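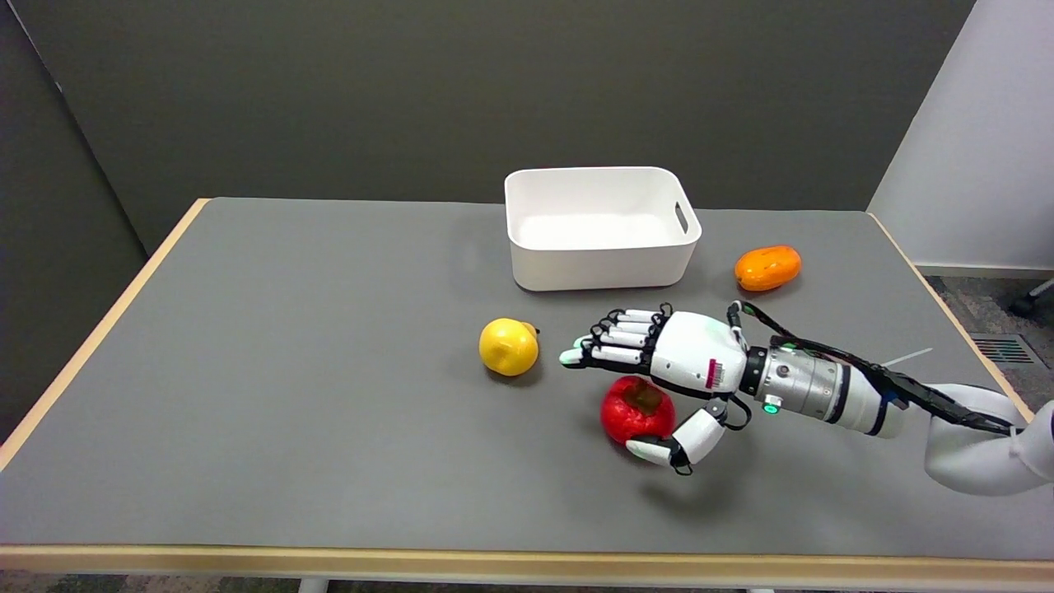 Fikri Jugah writes that I've been unfair to season two of Pondatlow, that I gave it up four episodes in, and that a person who quits before the ferry episode has no business having opinions about the show in public. The comment runs to 700 words. I read all of them, which is more patience than I showed the season.

So I went back. Saturday, starting at 7 in the evening, with a blanket and a bad attitude.

For anyone who hasn't been following along (my sister, mostly): Pondatlow is the one about the harbor town where everyone is either lying about a will or married to someone who is. Season one was ten episodes and I loved it without reservation. Season two opens with a funeral, a second funeral, and then three straight hours of people standing in kitchens asking each other what they knew. I got off there.

Fikri's argument is that the kitchens are the point. All that standing around sets up "Low Water," the fifth one, where Ngau finally takes the ferry across to Mukercombe and finds her father running a bait shop under somebody else's name. Fine. I'll say it. It's a terrific hour of television. The crossing takes up most of the first half and hardly anyone talks. She buys a coffee, she doesn't drink it, a kid asks her if she's seasick. When she walks into the shop the father tries to sell her a bucket.

I rewound the bucket bit twice.

Where I part ways with Fikri is on everything after. Episode six throws out all that quiet and gives us the Hitosus hearing, with the lawyer who talks like he's being paid by the adjective. Remember that Hitosus is the shipping company we spent all of season one being told was too big to touch. It gets touched in 90 seconds, by a box of receipts, found in a boat. Who was keeping receipts in a boat? The same boat that sank in the pilot? The show would like you to look at the lawyer's face instead, and he does have a good one.

And then there's the brother. I've complained about the brother before so I'll keep it short. He comes home in episode seven with a beard and a secret, and it's the beard that gets the character development.

Sekar Entili, also in the comments, says the finale makes sense of him if you watch it right after the pilot, because he's wearing the same jacket and standing on the same side of the pier. I did try this. It's the same jacket. I don't feel I learned much about the man, though I did start wondering about his laundry -- and it was past midnight by then, so I may not have been at my sharpest.

The finale itself runs 70 minutes and would be very good at fifty. Ngau's last scene with her mother is lovely, the storm looks expensive, and the cliffhanger is a phone ringing. A phone! After all that water!

My revised position is that season two has one great episode, two decent ones and a lot of countertops. Fikri, you were right about the ferry. You were wrong about the hearing, and I notice you had nothing to say in defense of the brother.

Season three starts in August. I'll watch at least five before I say anything this time.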